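Jewelry sale returns to Herbridge hall

Herbridge's secondhand jewelry sale is back this Sunday, with doors open from 10 a.m. Sorting began this week, with rings, bead bracelets and other small pieces laid out on a table beside a cardboard box.
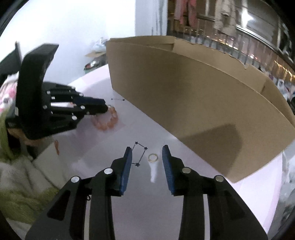 Most items will be priced under $15. Organizer Chantelle Mthembu said donations will be accepted until 7 p.m. the night before. "Please put small things in an envelope," she said. "Last June we lost an earring down the floor vent."

Entry is free. Parking is behind the hall, off Magagula Street.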